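About Jollemano

Home | About | Workshops | Projects | Visit

Who we are

Jollemano is a small school and studio where people teach robots by doing the job themselves. You put on the gloves or pick up the hand controllers, you move, and the robot moves with you. Do that enough times, with enough care, and the recordings can be used to train the robot to try the job without you. We've been at this for years and it still gives us a thrill every single week!

We're a team of 13, plus a changing crowd of students and visiting demonstrators. Some of us write code. Some of us came from kitchens, sewing rooms and physical therapy, and they tend to be our best demonstrators (more on that below). What we share is a love of hands, and of how much a hand knows that its owner has never had to put into words.

How it started

Raed Karaki and Huiling Li met while sharing a bench at Clirnov, a repair shop that let people rent space after hours. Raed was trying to get an old arm to fold dish towels. He had written page after page of instructions for it, and the towels looked terrible. Huiling walked over, took hold of the arm by the wrist and simply pulled it through the fold. The recorded motion played back better than anything Raed had typed in a month.

They spent that whole winter pulling the arm through things: stacking cups, wiping a counter, turning the pages of a phone book. By October they had moved to two arms and a pair of gloves, and friends were dropping by in the evenings to have a go. The friends started bringing friends, a sign-up sheet went on the door, and that was more or less the school.

The name comes from a nonsense word Huiling's daughter used for waving with both hands at once. We never came up with a better one.

What we do now

Most of our work is around the house and in the kitchen. Setting a table, clearing it again, moving a cup without tipping it, lifting a plate that's lying flat (harder than it sounds, try it with oven mitts on). We teach in two ways.

Hand guiding is the older way. You hold the arm and walk it through the motion, feeling the weight and the joints as you go. It's slow and friendly and we start nearly everyone there. Kids from age 12 can take part with an adult alongside.

Remote control is the other way, and it takes up most of the schedule these days. The demonstrator sits at a station and the robot copies the wrist and fingers. Sometimes that robot is a real one across the room, and sometimes it lives inside a simulated kitchen on the screen. We're big fans of the simulated kitchen. You can reset it in a second, you can swap the plates and the countertop, and a beginner can drop a cup all afternoon without a broom coming out.

Our own kitchen software is called Moris. Tapio Savolainen built the first version over one long summer and has been adding tableware to it ever since. He takes requests. Students have asked for soup bowls, a gravy boat and a cake stand, and the cake stand is still the one that makes people groan.

What a good demonstration looks like

People often arrive thinking they need to be quick, or perfectly smooth, like somebody in a cooking video. What we ask for is simpler. Move the way you would if a small child were watching and wanted to copy you. Look at the thing before you reach for it. Open the hand early. If you miss, back up and go again, and leave the miss in the recording with a note on it. Misses followed by a calm recovery are some of the most useful material we have.

We also ask for variety. A beginner session usually runs to 80 tries at one task, and by the end most people have slipped into a groove where every reach looks alike. So Sioned Gittins, who runs the demonstrator program, will come by and move your cup. Then she'll move it somewhere worse. She worked as a hand therapist before she joined us, and she can tell from across the room when your shoulder has gone tight. Breaks are part of the session. Please take them!

Every recording gets watched by a second person before it goes into a training set. That person trims the dead time at the start, checks the task label and marks anything odd. Students do this for each other, and plenty of them say it's where the whole thing finally made sense, seeing somebody else's reach for the same plate.

The people

Raed Karaki, co-founder. Runs the hand guiding courses. Still has the towel arm.

Huiling Li, co-founder. Plans the curriculum and teaches the evening classes. If you write to us with a question about training, you'll probably hear from her.

Tapio Savolainen, simulation. Kitchens, counters, cups, lighting, and the physics that keeps the cups from sinking through the counter.

Sioned Gittins, demonstrator program. Schedules, coaching, stretching.

Reiko Hosoda, learning and evaluation. Turns the recordings into trained behavior and then tests it as hard as she can. Her test sheets have a column headed "surprised me" and we all read that column first.

The Mizuno room

Our biggest workspace is named the Mizuno room, after the family who leased us the building back when we could offer them very little in return. It has six remote stations along the window wall and a long table in the middle where everybody ends up eating lunch. We redid the floor this year and opened it back up on 12/16/23 with an all-day session for past students. Some 100 people came through! Several of them had not touched a station since their first course and were reaching for plates again within minutes, chatting over their shoulders the whole time.

Who comes here

All sorts. Engineering students who want time on the gloves. Retired bakers. A pair of sisters who do puppet theater and have the finest finger control we've ever recorded. Teachers come to learn how to run a small version in their own classrooms, and we send them home with lesson notes and a list of parts that won't eat the whole budget. You don't need to know how to program. You don't need strong arms either, and the stations adjust for people who work seated, standing or left-handed.

Beginner courses start at the beginning of each month and fill up fairly fast. If you'd like to see the place first, come to an open evening, sit down at a station and move a cup around. Somebody will be happy to show you the rest.
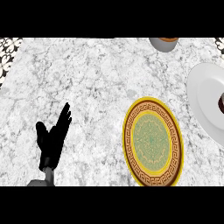

Do I need to have used a robot before I can record demonstrations?

Most of our demonstrators had never touched one before their first session. We start you with hand guiding, move on to a simple task at a remote station, and stay beside you until the controls feel comfortable. Your early tries are kept as practice and only go into a training set if you and your coach both want them there.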